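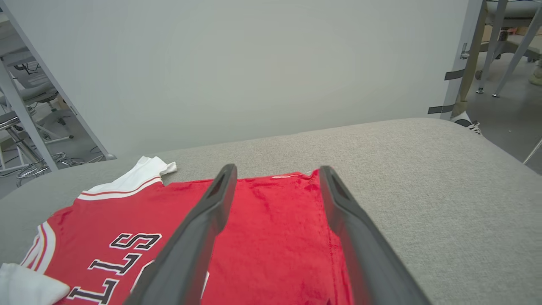
Bromitham Technical Institute
Department of Mechanical and Industrial Technology
Automation in Everyday Work: Notes for Unit 4
Instructor: Selamawit Derese
Revised March 2019

Purpose of the unit

Unit 4 considers whether machines are ready to take over ordinary chores in the home and on the shop floor. Students should come to class having read the Dunleavy chapter on grasping and the short report on the Mirno laundry trials. The discussion will center on clothing.

1. Rigid objects and soft objects

A machine that picks up a metal bracket can rely on the bracket keeping its shape. Its position may vary, but once the position is known, the rest of the part is known as well. Most successful factory automation depends on this fact, and on fixtures that present each part in the same way.

A garment offers no such help. A sports jersey laid out on a padded surface may have creases across the body, trim that curls up at the collar or armhole, and lettering that faces away from the machine. A person recognizes it at once as a jersey and knows where to take hold. A machine must work out which edge is a hem, which is an opening, and whether a fold contains one layer of cloth or 2.

2. Grasping cloth

A gripper with two fingers can pinch fabric, and this is often enough to lift it. Folding requires more. The fingers must close on the intended layer, keep hold while the cloth shifts, and release it without dragging the work already done. Padding beneath the garment changes the problem again, for the surface gives way when pressed.

Students should distinguish between three terms used in the readings:

Grasp point: the place on the garment where the fingers close.
Regrasp: letting go and taking hold at a new place.
State: the machine's estimate of how the garment is lying at a given moment.

3. The Mirno trials

The Mirno report covers 256 attempts at folding shirts, using a work cell supplied by Gesix. The shirts were of one size and were placed by hand before each attempt. An attempt could take up to 4 minutes. The authors describe the results as encouraging, but they did not test mixed laundry, and a worker remained at the cell to clear failed folds. Readers should keep both points in mind when comparing the report with the claims made in sales literature.

4. Position taken in this course

Machines can perform parts of many chores under prepared conditions. General household work, in which the items and their arrangement change from hour to hour, remains beyond equipment that a family or small shop could reasonably buy and maintain.

Written assignment

Choose one chore performed at home or at your place of work. In no more than 500 words, list its steps in order and identify the step most likely to defeat a machine. Submit the paper to Hollis Whitlock in the department office before the Unit 5 lecture.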